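About Us

Welcome to Lemaire Alterations and Mending! We're a small sewing shop on the main street in Sundirbridge, and if you've ever stood in front of the closet with a favorite coat in one hand and a broken zipper in the other, you're the kind of person we opened for.

The shop began with one secondhand sewing machine (we call her Eva, and she still does all our buttonholes) and a card in the bakery window offering to take up pants. The card stayed up so long that the sun bleached it white, and by then people knew where to find us anyway. There are 6 of us now, and between us we've spent 82 years at the sewing table, a lot of it with pins in our mouths.

We do hems, linings, zippers, patches, darning and the odd wedding dress, and we're always happy to look at something another shop has turned away. Winter coats are a big part of our year, and January is when the pockets and cuffs really start to give out, so please bring yours in early if you can. Most repairs take 4 working days. Simple hems are often quicker, and beading is slower, as anybody who has tried it will understand!

A few years back we took over the old Urari dry cleaner next door, which gave us a proper fitting room, a long cutting table and, at last, somewhere for customers to sit down. We also run a mending evening there every month for beginners. Bring whatever needs fixing, and we'll supply the thread and the tea.

As of 1/1/25 our smallest repairs, such as a loose button or a short split seam, are free for customers over 50. It's our way of thanking the folks who kept us going through those first lean winters, and who still stop by to tell us when the window display needs changing. 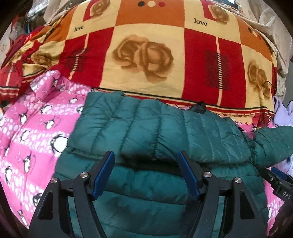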